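5　寝台上での菓子類の仕分けとかごへの収納

5.1　適用範囲
本節は、ドレスタナノ寮(Drestanano)の居室において、個包装または袋入りの菓子類を寝台の上に広げて仕分け、備付けのプラスチック製かごに収める際の手順を定める。冷蔵を要する食品、飲料および調理済みの食品は対象としない。これらの取扱いは第7節による。
居室の寝具、衣装戸棚およびかごは、株式会社ボンダンス(Bondance)が貸与する備品である。紛失または破損を認めたときは、手順を中断し、管理室(内線346)に届け出ること。

5.2　用意するもの
・備付けのかご(側面に通気孔のあるもの)
・ごみ袋 2枚(可燃用、プラスチック用)
・乾いた布
・油性の筆記具
・袋留めクリップ(必要に応じて)
・保管票(様式932)

注記　保管票は管理室前の棚に備えてある。在庫が切れている場合は白紙に同じ項目を記入し、後日差し替えても差し支えない。

5.3　事前の準備
1. 掛け布団および枕を寝台から下ろし、椅子の上に仮置きする。
2. 敷布のしわを手で伸ばし、四隅をマットレスの下に折り込む。縞柄の敷布を使用している居室では、縞が寝台の長手方向に通るように整えると、ずれを確認しやすい。
3. 寝台の隅にかごを置く。衣装戸棚の扉の開閉範囲には置かないこと。
4. 充電器の線、延長コードその他の配線が寝台に掛かっているときは、床側に下ろし、壁に沿わせる。
5. かごの内側を乾いた布で拭く。通気孔に粉や砂糖が詰まっている場合は、かごを浴室に運び、水で流したのち十分に乾かす。

注意　寝台の上で水拭きを行わないこと。マットレスが湿ると、乾燥に長時間を要する。

5.4　仕分けの手順
1. 引出し、鞄、机上などに分散している菓子類を集め、寝台の上に重ならないように並べる。
2. 未開封のもの、開封済みのもの、空の包装に分ける。しわの寄った袋は中身の有無が外見から判断しにくいので、手に取って確かめる。
3. 空の包装は、材質表示に従ってごみ袋に入れる。表示が読み取れないものは可燃用とする。
4. 未開封のものについて、賞味期限を確認する。輸入品では日付の並びが年月日の順とは限らない。表記の順序を包装の説明文で確かめ、判断がつかないものは別に取り分けておく。
5. 期限を過ぎたものは、中身と包装を分けて廃棄する。
6. 開封済みのものは、口を折り返してクリップで留め、開封日を油性の筆記具で袋の余白に記入する。バーコードおよび原材料表示の上には書かないこと。
7. 袋に同封または添付されていた札や応募券は、必要なものだけを残し、机の引出しに移す。かごには入れない。

注記　大袋の中に小袋が入っている製品は、大袋ごと保管する。小袋のみを取り出すと、原材料および期限の表示が失われることがある。やむを得ず大袋を捨てるときは、表示部分を切り取り、小袋とともに保管すること。

警告　食物アレルギーのある入居者と居室を共用している場合、開封済みの菓子類を寝台の上に広げてはならない。仕分けは共用室の机で行い、使用後に机を拭くこと。

5.5　かごへの収納
1. かごを水平に置き直す。傾いたまま詰めると、持ち上げた際に中身が片側に寄る。
2. 大きく平たい袋を、かごの長辺に沿わせて立てて入れる。膨らんだ袋の空気を無理に抜かないこと。
3. 小さい袋を手前に入れる。焼き菓子など崩れやすいものは、最後に上に載せる。
4. 期限の近いものが手前にくるよう並べ替える。
5. 縁より上に出るものがないことを確かめる。入りきらない分は共用室の保管棚に移し、保管票を貼付する。
6. かごを衣装戸棚の下段または机の脇に置く。暖房器具のそばおよび窓際は避ける。

注意　チョコレートを含む製品は、7月から夏季の終わりまで、居室ではなく共用室の保管棚に置くこと。

衣装戸棚に収める場合は、扉が閉まりきることを確認する。かごの角が扉に触れるときは、向きを変えて入れ直す。扉を押し込んで閉めると蝶番が変形し、修理の対象となる。修理に際しては、入居者に部品代300円の負担を求めることがある。

5.6　後始末
1. 敷布に残った粉やくずを、頭側から足側へ手で寄せ、ごみ袋に落とす。
2. 敷布の縁と壁の間を確認する。小さな包装の切れ端はこの部分に落ち込みやすい。
3. 油分の染みを見つけたときは、乾いた布で押さえたうえで敷布を外し、洗濯に出す。こすり落とそうとしないこと。
4. ごみ袋の口を結び、当日中に集積所へ運ぶ。
5. 枕および掛け布団を戻す。

5.7　点検
居室点検では、次の事項を確認する。点検に先立って菓子類を廃棄する必要はない。
・寝台の上に食品および空の包装が放置されていないこと
・開封済みの袋に開封日の記入があること
・かごの通気孔がふさがれていないこと
・戸棚の扉が支障なく開閉すること
・共用室に移したものに保管票が貼られていること

不備があった場合は、指摘票が机の上に置かれる。入居者は指摘事項を改めたのち、署名して管理室に返却する。次回の点検で同じ事項を再び指摘された居室については、かごの貸与を一時停止することがある。

5.8　かごの交換および返却
ひび、縁の欠け、または持ち手部分の割れがあるかごは使用しないこと。接着剤や粘着テープによる補修も認めない。管理室に持参すれば、同型のものと交換する。今期の交換受付は10月8日までとし、以後は破損の届出があったものに限って個別に対応する。
退寮の際は、中身をすべて取り出し、貼付物をはがし、洗浄して乾かした状態で返却すること。前の入居者が残したかごを引き継いで使うことはできない。

仕分けの途中で居室を離れるときは、開封済みの袋の口を閉じ、食品をいったんかごに戻しておくこと。
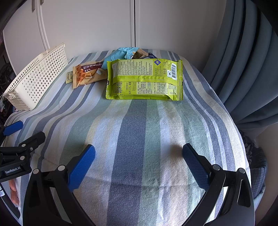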